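Clear cups going cloudy: is it limescale or is the surface damaged?
Asked in: Kitchen and Washing Up
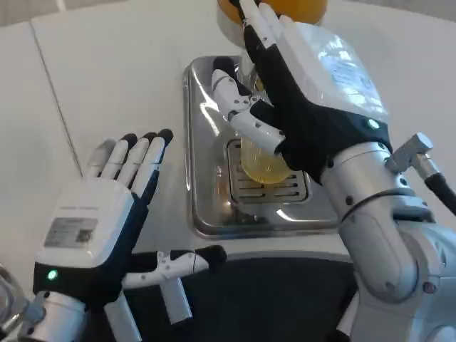 I look after a small drinks counter in a shared building in Tremuscombe. We keep two sorts of clear vessel there, glass tumblers and plastic cups of the hard reusable kind, both bought from Mendis. Both have gone cloudy since February, the plastic worse than the glass.

Details, as far as I have them:

Machine: Letby under-counter dishwasher, normal household size. Water softener built in, salt light has never come on, which I now find suspicious.
Programme: Intensive, 70 degrees, with heated drying.
Detergent: all-in-one tablets. Rinse aid compartment empty, as I thought the tablets covered it.
Water: the supplier's website gives 17 degrees Clark for our postcode.
Haze: even all over on the plastic. On the glass it is mostly a band near the rim, plus some drip marks on the side.

Wiping with a dry cloth does nothing. Wiping with a damp cloth makes both look clear until they dry, and then it comes back. I would like to know whether they can be saved, and what to change so that the next lot do not go the same way. I can alter anything except the machine.

Answer 1 (accepted)

You need to separate two faults that look the same. One is a deposit, nearly always calcium carbonate from the water, and it dissolves in weak acid. The other is damage to the surface itself. On glass that is etching, on plastic it is a mass of very fine scratches or heat crazing. Neither of those can be washed off.

The damp cloth test does not tell them apart. Water fills the roughness in both cases and the cup looks clear until it dries. Use acid instead:

Put one glass and one plastic cup in a bowl. Cover with warm tap water, not hot. Add 2 tablespoons of citric acid powder per litre and stir until dissolved. Leave for 6 minutes, rinse under the tap, dry with a clean cloth and look at them against a dark background. If the haze has gone, it was scale. If it has thinned, repeat once. If there is no change after the second go, the surface has gone and you should stop there.

Do not leave the plastic in overnight. Some clear plastics craze if they are soaked for long periods, and you will not know which plastic you have unless it is stamped on the base.

From your description I would expect the glass to come back. A rim band with drip marks is typical of hard water drying in place. The even haze on the plastic sounds more like wear from the 70 degree programme, with scale on top of it. Expect a partial improvement.

Settings:

1. Find the softener hardness setting in the Letby menu. They leave the factory on a low number. At 17 Clark you want it well up the scale; the table is in the manual, but check the units, as it may be in German degrees, and 17 Clark comes out at a little under 14 of those.
2. Fill the salt. A light that never comes on usually means the hardness is set to zero, in which case the machine takes no salt and does not ask for any.
3. Fill the rinse aid. Start at 4 if the dial goes that high, and drop it by one if you see bluish streaks.
4. Use the glass programme or anything at 50 or below. Switch off heated drying and open the door at the end.

Answer 2

Agree with most of the above. Two points on loading. Plastic cups are light and get thrown about by the spray, so they rub on the prongs and on each other. Top rack only, one per space, and wedge them with something heavier if they move. Also, never stack them until they are fully dry inside. Moisture held between two cups leaves a ring, and pulling them apart scratches both.

Hand washing the plastic is quicker than it sounds. Soft sponge, washing-up liquid, no scourer side.

Answer 3

just use vinegar. I put a cup of it in the bottom of the machine with the Fernandes rinse aid and mine are fine

Comment on Answer 3

Vinegar in the machine on a regular basis is hard on the rubber seals, and most of it goes out with the first drain. Use it in a bowl if you have no citric acid.

Update from the person who asked

Hardness was set to 0, as suspected. Reset, salt filled, rinse aid filled. All the glass came clear on the first soak. The plastic improved slightly on the first soak and not at all on the second, so I am treating it as worn and will replace it. New ones will be washed by hand. The base stamp on the old ones has rubbed away, so I cannot say what plastic they were.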